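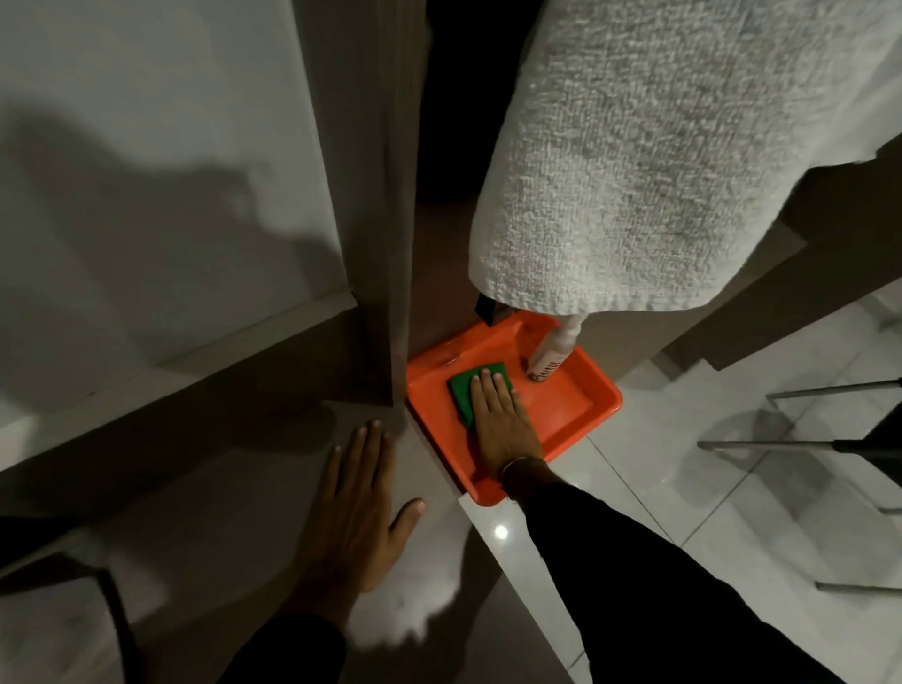 オレンジのトレーに緑のスポンジ。床に置いたまま、ぐっと押さえて。

件名: Re: [Ata-kurashi] 洗面所の床置きトレー、みなさんどう洗ってますか

みなさん、こんばんは。夜の10時すぎに洗面所の床にしゃがみこんで、そのままの勢いで書いています。長いです、すみません。お茶でも飲みながらどうぞ。

> こんにちは。いつも読むばかりですが、今回はお尋ねしたくて投稿します。
>
> 洗面所の床に、プラスチックの浅いトレーを置いて、その中に洗剤のボトルをまとめています。
> 床に直置きすると輪っかの跡がつくので始めたのですが、今度はトレーのほうが
> 汚れるようになってしまいました。
>
> ・ふちの立ち上がりの内側に、白っぽいザラザラがつく
> ・四隅に髪の毛とほこりが固まる
> ・ボトルの底の形に、ぬるっとした輪が残る
>
> お風呂場に持っていって洗えばいいのはわかっているのですが、中のものを全部
> どかすのが面倒で、つい後回しです。そもそもトレーをやめたほうがいいのでしょうか。
> 洗い方でも置き方でも、やっていることがあれば教えてください。
>
> それと、トレーの上にタオルを掛けている方はいますか。うちは裾がボトルに
> かぶってしまうのが気になっています。

わかります、わかりますよ! 三つとも全部うちのことかと思いました。特に「ボトルの底の形にぬるっとした輪」、あれは本当に嫌ですよね。持ち上げたときにぺりっと音がするやつ。

うちのトレーはCiltiaで買ったオレンジのもので、もう5年使っています。値段は887円でした。なんで覚えているかというと、家計簿に「トレー887円、高い」と書いて自分で丸をつけていたからです。当時は100円のでいいじゃないかと思ったんですが、ふちが四方ぐるっと立ち上がっているのが気に入って、店の中を二周してから買いました。色は派手です。最初は白にしようと思っていたんですけど、白だと白っぽい汚れが見えないんですよね(見えないほうが幸せという説もあります)。オレンジだとザラザラがついたらすぐわかるし、つやのある面なので、灯りの反射がくもってきたら洗いどき、という目安にもしています。

で、洗い方です。

前は私もお風呂場に運んでいました。ボトルを全部出して、タオルも外して、トレーを抱えて行って、シャワーでざーっと流して、立てかけて、忘れて、翌朝お風呂場でオレンジの板につまずく、という流れです。これだと月に一回もやらない。梅雨から7月にかけてなんて、一回も洗わずに終わった年がありました。

いまはその場で、床に置いたまま洗っています。やることは少ないです。

1. 洗面器に40度のお湯を少しだけ。
2. スポンジをつけて、かたくしぼる。ぽたぽた落ちないくらい。
3. トレーの底にスポンジをぺたっと置いて、手のひら全体で押さえて、手前から奥へ。
4. 四隅はスポンジの角。
5. 古布で拭いて、もう一枚の古布でもう一度拭く。

ボトルは奥の角に寄せるだけで、出しません! ここが私の中では大発見でした。手前を洗って、拭いて、ボトルを手前に移して、奥を洗う。半分ずつです。全部出そうとするから面倒なので、出さなければいいじゃないかと(いばることでもないですが)。本数が多いお宅だと難しいかもしれないけれど、二、三本なら十分いけると思います。

スポンジは緑の、平たくて四角いタイプです。うちで使っているのはMontoyaというところのもので、まとめ買いで626円でした。台所で使い終わったものを下ろしてくるのがいつものパターンなんですが、くたくたになりすぎたものは押さえたときに手ごたえがなくて、ふちのザラザラに負けます。少しへたったくらいがちょうどいいです。新品でごしごしやると、つやが消えて細かい傷が入ります。最初の年にやってしまって、トレーの真ん中あたりがちょっとくもっているのはそのせいです。ああもったいない。

押さえ方も、書いておきますね。指先でつまんでこすると、指が当たっているところしか落ちません。手をぱっと開いて、平らに乗せるとうまくいきます。私はこれをするとき、反対の手を床のほうに置いて、つっかえ棒みたいにしています。腰がだいぶ楽です。あと袖! 冬物の袖のままやると手首のところがびしょびしょになるので、まくれるときはまくってください。私はいつも途中で気がつきます。

ふちの白いザラザラのことですが、うちのは水道の水が乾いたあとのものと、粉の洗剤がこぼれて固まったものが混ざっている気がします。しぼったスポンジで一回目に落ちない分は、濡らした古布を細長くたたんで、ふちの内側に沿わせて置いておくんです。その間に歯をみがいたり、鏡を拭いたり。戻ってきてこすると、だいたい取れます。取れなかったら次の回に持ち越しです。私はそのへん、いいかげんです。

髪の毛とほこりは、濡らす前に乾いたティッシュで取ってください。先に濡らしてしまうと、隅っこにぺたーっと張りついて、スポンジの角で追いかけっこをすることになります。私は何度もやりました。

輪っかのぬるぬるは、ボトルの底を拭くのがいちばん早かったです。トレーばかり洗っていたころはすぐまた出てきたんですが、底を裏返して見てみたら、くぼんだところに液が回りこんで溜まっていたんですよ。そりゃ出るよね、という。それ以来、移動させるついでにさっと一拭きしています。

タオルの件。掛けてます、掛けてます。うちも白いタオルがトレーの上に下がっていて、ボトルの首のところが裾に隠れます。見た目はまあ、隠れてくれたほうがすっきりしていいかなとも思うんですけど、裾がトレーの底につくのだけは避けたいんですよね。トレーに水が残っていると、パイル地がじわじわ吸い上げてしまって、朝には裾だけ冷たい。あの感じが苦手で。なので掛けるときに片側を長めに引っぱって、こちら側の裾がトレーのすぐ上で止まるように合わせています。ものさしで測ったりはしていません、目で見て「浮いてるな」くらいで。

前にTendnessの短いタオルに替えてみたこともあります。裾は確かに届かなくなったんですが、家族から「手が拭きにくい」と不評で、結局もとの長いのに戻りました。短いほうはいま台所で元気に働いています。

それで、「トレーをやめたほうがいいのか」というご質問ですけれど、私は続ける派です。実は一度やめてみたんですよ。春に、すっきり暮らそう、という気分になった時期がありまして(みなさんもありますよね?)、トレーを押し入れにしまってボトルを床に直に置いたんです。そうしたら、掃除のたびにボトルを一本ずつどかさないといけない。トレーがあれば、ずずっと引っぱれば全部いっしょに動くのに。それに、木の幅木のきわに液がたれたのに気づくのが遅れて、拭いても少し色が残ってしまいました。二週間でトレーを出してきました。オレンジが戻ってきたら洗面所が明るくなって、ちょっとうれしかったです。

置き場所は壁にぴったりつけています。すき間をあけたほうが風が通るという意見も前にこのMLで読んだ気がするんですが、うちの場合、すき間をあけるとそこに綿ぼこりが入って、今度は壁とトレーの間を掃除する仕事が増えました。ぴったりつけて、洗うときに一度手前に引いて裏を拭く。いまのところこれで落ち着いています。湿気の多いお宅だと違うかもしれないので、ここは経験のある方にぜひ聞いてみたいです。

逆に私からもお聞きしたいことがありまして。トレーの裏って、みなさん何か敷いていますか? うちは何も敷いていないので、スポンジで押すときに奥の壁のほうへすべっていって、毎回こつんと当たるんです。壁で止まるから困ってはいないんですけど、夜だと音が気になって。すべり止めシートを切って貼ろうかと考えつつ、貼ったら貼ったで今度はシートの下が汚れる気がして、手が止まっています。貼っている方、はがしたときにべたべたが残ったかどうかも教えてもらえると助かります。

あと、粉の洗剤を使っている方は、どんな入れものにしていますか。袋のままクリップで留めて使っていたら、クリップのところからさらさらこぼれるようになってしまって。ふた付きの容器に移すとして、片手で開くのがいいなあと思っています。

では、古布を洗濯機に放りこんでから寝ます。おやすみなさい。

追伸: 前に話の出ていた、鏡の下の水はねの件、まだ試せていません。新聞紙で拭くと書いてくださった方、新聞をとっていない家はチラシでも大丈夫でしょうか?

--
Ata-kurashi メーリングリスト
家の中の、そうじ・片づけ・洗濯の話題をどうぞ
返信のときは、引用は必要なところだけ残してください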